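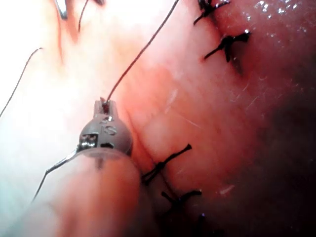
Suture bench, 16 Nov 2020

Print | E-mail
Reading time: 2 min

Closure practice on tissue, interrupted stitches in dark suture. Floor Desmet on the notes, me on the bench. We are still using the Drirnlow sheet for stitch spacing, and I would like to go back to the one we had in June. The Drirnlow columns are too narrow to write in.

Thread handling first. Strands cut to 12 cm. Anything longer ends up lying all over the tissue and you spend your time looking for the right end. Hold the thread in the tips of the jaws and keep it clear of the wound until you want it there. Floor prefers a longer tail than I do. We agreed to leave the tails long enough to grip again and trim at the end if they bother anyone.

Order of work is left to right. Place the stitch, tie it, cut it, then move on. Check the margins meet before tying. If the edges are puffy, don't pull harder, just take the next bite a bit wider. 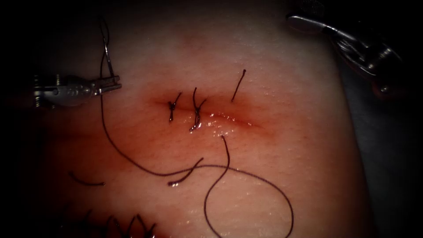

Two stitches in the left half, right end of the incision still to close.

The left end is the tighter of the two. There is a short upright strand on the upper edge, right of the second knot, which looks untied. Floor to mark it on the sheet as open.

Lighting: the middle is bright and the edges are dark. Dark thread shows up well on the pale part, less so further out. Try the lamp one notch down.

To do:
- reorder suture from Kuipers, box of 50
- return the Busten tray, shelf 6
- label today's sheet 637 and file it with the others
- ask about wider columns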